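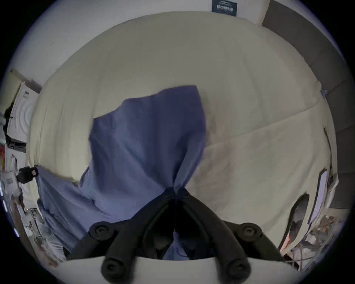 Un pliegue de la tela azul entre los dos dedos negros.

Informe de avance para la Fundación Rowbotham
Proyecto Jister: seguimiento del acuerdo fronterizo entre Demix y Sterine
Diciembre de 2024

Hola, Archie, y hola a todo el equipo:

Os debía este informe desde hace unas semanas y aquí va, más largo de lo que pedía la plantilla (perdón, ya me conocéis). Lo resumo por si alguien tiene prisa: las entrevistas están terminadas, el archivo va bien, la publicación va con retraso y la reunión con las dos delegaciones se celebró por fin, con sus más y sus menos.

Empiezo por las entrevistas, que es lo que más ilusión me hace contar. Cerramos con 227 testimonios recogidos en las dos orillas, casi todos de familias que cruzan el puente de Sterine para trabajar, ir al médico o llevar a los niños a la escuela bilingüe. En mayo teníamos muy pocos de la parte de Demix y me preocupaba que el informe saliera cojo. Jonalyn Pangilinan se instaló allí todo el verano y lo cambió por completo. La gente habla sobre todo de los permisos de paso: el acuerdo dice que se renuevan de forma automática, pero cada puesto lo interpreta a su manera y hay quien lleva tres renovaciones seguidas presentando los mismos papeles. También sale mucho el asunto de los rótulos en la lengua minoritaria, que están en el texto firmado y en bastantes calles no están.

Con el archivo seguimos avanzando. Eustaquio Esquivel ha localizado 33 actas de la comisión mixta que dábamos por perdidas, incluidas las de los dos años en que las delegaciones se reunieron sin comunicado conjunto. ¡Son una maravilla! Hay una discusión de once páginas sobre la palabra «residente» que explica media pelea de hoy. Están sin digitalizar todavía, el escáner del archivo municipal solo se puede usar por las mañanas y compartimos turno con el registro de la propiedad.
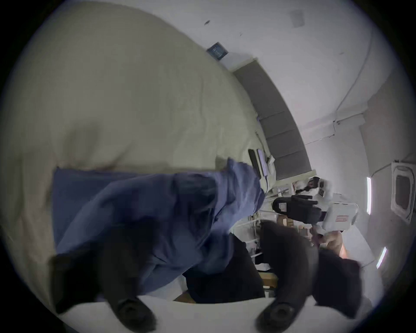 La mesa con las dos delegaciones merece párrafo aparte. Fueron cuatro horas. La parte de Demix llegó con la postura de siempre, que la escuela bilingüe es un asunto interno y que no piensa discutirlo con nadie de fuera; la de Sterine respondió leyendo en voz alta el artículo séptimo, enterito, y durante un buen rato pensé que nos levantábamos todos. Hưng Khương moderó con una paciencia que yo no tengo y consiguió sacar dos cosas por escrito: un formulario único para los permisos y un contacto fijo en cada ayuntamiento para las quejas. Del cupo de maestros no se firmó nada. Me habría gustado traeros algo más, pero prefiero contarlo como fue.

A raíz de la reunión, la prensa de Sterine publicó que el proyecto «daba la razón» a su ayuntamiento. No es verdad y pedimos una rectificación, que salió pequeña y en página par. En Demix sentó mal, claro, y un par de entrevistados nos pidieron que retirásemos sus nombres. Los hemos retirado y los testimonios quedan anónimos, tal como figura en el consentimiento que firmaron.

Publicación: aquí es donde vamos tarde. La tirada prevista sigue siendo de 400 ejemplares, en las dos lenguas y con páginas enfrentadas, pero Tín La ha tenido que rehacer la traducción de los anexos jurídicos porque las versiones oficiales no coinciden entre sí (en una el plazo de recurso es de treinta días y en la otra de un mes hábil, imaginaos). Calculo que la imprenta recibirá los archivos dos meses después de lo previsto.

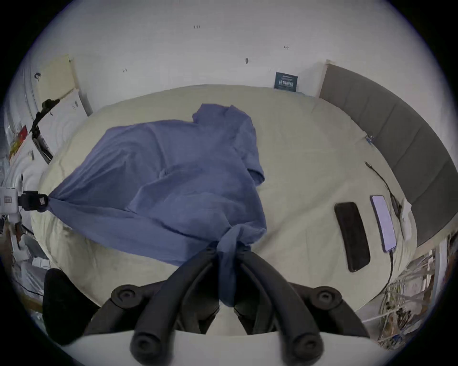 Del presupuesto nos quedan 2694 euros en la partida de viajes, porque al final compartimos coche casi siempre y Jonalyn tenía alojamiento en Demix. Quería pediros permiso para pasarlos a traducción, que se ha quedado corta por lo de los anexos. El resto de partidas va según lo aprobado y el detalle lo tenéis en la hoja de gastos, con los recibos numerados. Falta el del alquiler de la sala de la reunión, lo reclamé otra vez y en cuanto llegue os lo paso.

Para el próximo periodo tenemos pendiente digitalizar las actas, cerrar la maqueta y volver a los dos puestos fronterizos a ver si el formulario único se está usando. Eustaquio propone además una pequeña charla en la escuela, con las actas delante, para que los mayores del último curso las lean. A mí me encanta la idea, pero habría que pedir autorización a los dos ayuntamientos y no quiero prometer nada antes de tenerla.

Archie, me preguntabas en tu último correo si veía necesario ampliar el plazo. Sí, tres meses, sin dinero adicional. Si te parece bien, mando la solicitud formal en cuanto me confirmes a quién hay que dirigirla ahora.

Un abrazo desde Sterine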